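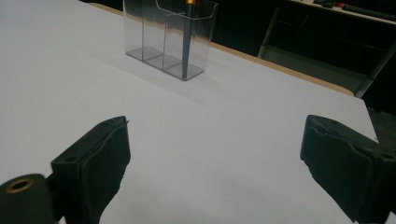
1/ Hilo sobre cómo dejé de comprar cuadernos (o casi) y aprendí a terminar los que tenía, que eran un montón

2/ Empecé en julio, con la mudanza. Abrí una caja y salieron libretas con tres páginas escritas y el resto en blanco. Una de Calstead preciosa, tapa verde, 131 hojas, y dentro... la lista de la compra y un teléfono sin nombre

3/ Mi problema era el respeto. Cuaderno bonito = letra bonita = ideas importantes. Y claro, ideas importantes tengo pocas a las ocho de la mañana jajaja

4/ Así que estropeé la primera página a propósito. Garabatos, una mancha de café, la contraseña del wifi del piso viejo. A partir de ahí escribí de todo sin pensarlo

5/ Norma de la casa: solo 2 abiertos a la vez. Uno para el trabajo y otro para lo demás (sueños, recetas, quejas de la vecina de arriba y su aspiradora)

6/ Sobre papel, que siempre me preguntáis: el de 70 gramos me vale para boli, pero con pluma traspasa muchísimo. Con la Drudus que me regalaron tengo que escribir por una sola cara y me da una rabia...

7/ El índice lo hago al final, cuando lo cierro. Antes lo dejaba preparado al principio y me pasaba la tarde con la regla en vez de escribir

8/ Llevo cuatro terminados!! El último lo acabé en el tren volviendo de Arard, con la letra torcidísima de las curvas, y es mi favorito

9/ Si tenéis alguno a medias por casa, contadme en qué página os quedasteis. La mía más triste es la 2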